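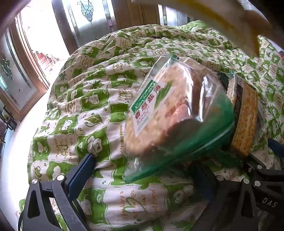 I am a little bit obsessed with keeping dry snacks crisp, so settle in! When we moved to Drendville I lost a whole shelf of crackers, pretzels and cereal to the damp in one summer, and I've been fiddling with the pantry ever since. These are the tricks that stuck.

**Fold, roll, clip.** Press the air out with the flat of your hand, fold the two top corners in to make a point (like the start of a paper airplane), then roll it down tight and clip it. The corners are where the air sneaks in, and a plain straight roll leaves them wide open. Wooden clothespins work fine on small bags. For the big ones I love binder clips, and a box of 100 from the office supply store will outlive us all.

**Bring stale crackers back.** Please don't toss them! Spread them in one layer on a baking sheet, heat the oven to 300 and give them 4 minutes. Let them cool all the way on the sheet before you try one. They come out a bit floppy and firm up as they sit. Pretzels and plain tortilla chips do well too. Anything with a cream filling, no.

**Skip the cupboard over the stove.** Mine was there for years because it was handy for soup. Steam goes straight up into it every time you boil pasta. A low cupboard on an inside wall is so much better, and the kids can reach it (good or bad, depending on the kids).

**Jars for the daily stuff.** Whatever we eat every day goes in wide-mouth glass with a rubber ring. I picked up a few from Skadell back in February and the lids still close with a nice snug pop. Check the rings now and then, and if one feels stiff or cracked, swap it out.

**Dry rice in a coffee filter.** Two spoonfuls, tied with kitchen string, dropped in the bottom of the jar. When the rice starts to feel tacky, spread it on a plate in a warm oven for roughly 15 minutes and use it again. I've kept the same little bundles going all winter!

**Keep smells apart.** Crackers pick up onion powder and dryer sheets like you wouldn't believe. If your laundry shelf backs onto the pantry like ours does, put the snacks on the far side.

**Crumbs are food.** The bottom of every bag goes into one jar in the freezer. Crush it fine with a rolling pin and use it on mac and cheese, in meatloaf, or pressed onto fish with a bit of melted butter. Mixed flavors are fine, and sesame ones are wonderful on green beans.

Updated 2018-04-20 with the rice bundles. Next up is brown sugar, and I have a lot to say about brown sugar.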